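Rindon Steel Sorting Bin, Deep Pattern
Equipment catalog – Bins, trays and bench containers

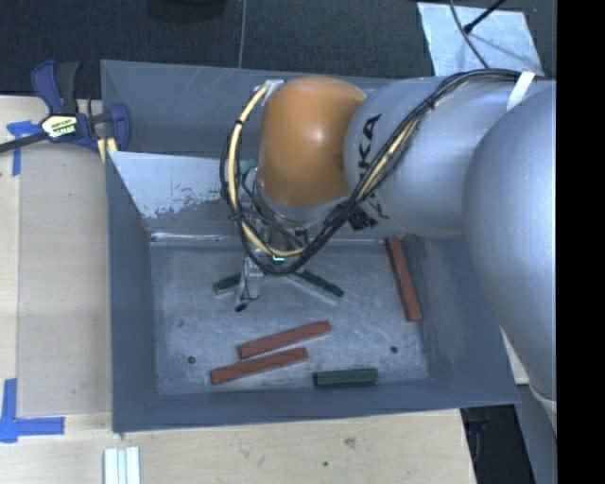 Cecilia Gyamfi wrote to ask whether the bin could be ordered without paint, as her department had found that any painted container used every day will show bare metal sooner or later, and she would prefer to start with it. It can. Unpainted bins are supplied to order with a clear wax finish, and the lead time is given under Ordering.

General

The Rindon deep bin is an open-topped rectangular container for holding mixed small goods on a bench or table. It is made of folded sheet steel with welded corners. The walls slope outward from the floor to the rim, so that items tend to settle toward the middle and a hand or tool can reach the floor without catching on an upright wall.

The standard color is blue-gray. The finish is matte and was selected to limit glare under overhead lighting. Other colors are not stocked, although orders of 23 bins or more may be painted to a customer's sample.

Paint and wear

The paint is a single baked coat over primer. It resists oils, mild detergents and ordinary handling. It is not intended to withstand repeated scraping by metal parts or hand tools. Where a surface is rubbed in the same place over a long period, the coat will thin and then flake, and lighter material will show at the edges of the worn area. Wear of this kind affects appearance only and is not covered by the warranty.

Loose flakes should be removed with a stiff nylon brush before the bin is used for goods that must be kept clean. Worn areas may be touched up with the Rindon repair paint, which is sold in small tins. The surface should be sanded lightly, wiped with a damp cloth and left to dry before painting. Two thin coats are preferable to one heavy coat. The repaired area should be left overnight.

Bins used for food, or for items that will later come into contact with food, should not be painted. The Rutano stainless bin is the proper choice for that purpose and is listed separately.

Placement

The bin may stand on any flat, level surface able to carry its full load. On wooden tabletops – beech, birch and pine in particular – the folded lower edge can leave a mark if the bin is dragged. A felt or cork mat is recommended, and both are available cut to size. The bin should be emptied before it is moved, and it should be lifted from beneath with both hands. The rim is not a handle.

Where the bin must remain in a fixed position, the Druka corner blocks may be screwed to the tabletop at two opposite corners. The blocks hold the bin against sideways movement and still allow it to be lifted out for cleaning. Drilling through the floor of the bin is not advised.

Inclined panel

A loose inclined panel is offered as an accessory. It rests inside the bin and directs goods away from the wall behind it. The panel is not fastened and should be taken out when the bin is cleaned, as dust and small parts collect behind it. Panels carry the same finish as the bin and may be ordered singly as replacements.

Cleaning

Warm water and a mild soap are sufficient. Scouring powder, wire wool and solvents will dull or lift the paint. The inside corners should be dried by hand. If rust appears at a scratch, it should be rubbed back to clean metal and repainted promptly.

Selection

The deep pattern suits bulky or irregular goods and those that are tipped in from another container. For flat parts, or where every item must be visible at once, the shallow pattern is generally more convenient. Customers replacing the older Ofori bin should note that the Rindon rim is slightly wider and that Ofori lids will not fit. Lids for the deep pattern were withdrawn last June and will not be reintroduced.

Ordering

Painted bins are normally held in stock and leave the warehouse within 2 working days. Unpainted bins require roughly 9 working days. Mats, corner blocks, panels and repair paint may be added to any order and are sent in the same carton where space permits.

Bins are packed singly in cardboard with paper corner guards. Any dent or weld fault should be reported before the bin is put into use. Requests concerning special colors or large orders should be addressed to Beat Steiner, and those concerning spare parts to Aino Valtonen.

Page revised Apr 21, 2021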